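Re: [simgrasp-rules] draft 3, scene and camera section – comments before the freeze
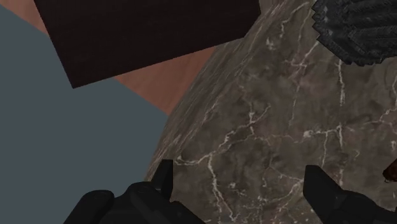

Hi all, quick one, on a train, sorry for typos. Going through Ineke's points in order, her mail quoted in pieces.

Ineke Verhoeven wrote:
> 4.2 says the wrist view "should show both fingertips". Should or
> must? If it's should, people will leave it out and we get episodes
> where one finger is out of view for the whole run.

Must. Both fingertips, at the open position, at episode start. I'd leave closed position alone, different grippers hide different things when they close. Text I'd propose –

4.2 Both fingertips MUST be visible in the wrist view with the gripper fully open at the first step. The linkages may be partly out of view.

Second sentence is for the Varov people, their fingers are long and they complained last time.

> 4.3 Objects touching the image border. The draft rejects any start
> state where an object is cropped. We lost 852 start states out of
> 1,000 on the kitchen set with that rule. Surely not what we want.

No, not what we want. I wrote that line and it was meant for the TARGET object only. Clutter can be cropped, a wrist camera crops things, that's life. So: target fully in view in at least one of the views, not neccessarily the wrist one. Everything else free. Can you rerun with that and post the count? Would like to see it before we vote.

> 4.5 Texture stretching. Stone and wood materials smear on the
> rounded edges of counters when the mapping is done from the top
> only. Is that a defect under the rules or a matter of taste?

Been going back and forth on this one. My view, it's a note and no more than that. Streaks running along a counter edge don't change the contact geometry. They might change what a policy picks up on though, an edge that always streaks is an edge cue you won't get on a real counter. So log it in the scene card, one line, which surface, and move on. Don't reject. Khaemba wanted a hard fail, I think that kills half of the older assets for very little gain.

If somebody has time to remap the sides properly, great, but then bump the asset version! Last spring we had two versions of the same counter under one name and it took me a week to find out why the numbers didn't match.

> 4.6 Very dark objects. I have trouble telling what some of them are
> in the wrist view, even at full size. Do we need a minimum contrast?

Some of that is lighting and we fix lighting in section 5. But agree there's a gap. Black fingers + near black object is the bad case, you can't see where one stops. Not keen on a contrast number, we'd argue about it until November. Alternative: for any scene with a dark target, ship the segmentation mask with the episode. Masks are free in sim, no excuse. And the object name goes in the scene card, so a reviewer isn't guessing from a corner of it.

> 4.8 Who signs off on the scene cards? 50 per reviewer is already
> too many for me.

Yes. Cap it at 25 I'd say, and nobody reviews their own scenes. Fluseck offered two people, Etalano one. That leaves us short for the big batch (about 400 cards) but I'd rather be slow than have cards signed that no one opened.

Other stuff not in Ineke's mail:

– 4.1 still says "table". Change to "support surface", we have counters, shelves, stove tops etc.
– flat untextured floors and walls: allowed, but say so in the card. Draft is silent on it now
– 4.7, the seed has to be written out with the episode. It's in the example but not in the rule, so strictly it isn't required. Needs a MUST
– camera pose: mounting offset in meters please, not in whatever the exporter gives you. Two submissions had millimeters
– appendix B is stil the old one, ignore it

Will push the edited text tonight, branch is scene-rules-4. If you object to 4.3 or 4.5 say so on the list and not to me privately, I lose track. Ineke, you have the pen for 4.8 if you want it.

Tunnel coming, sending now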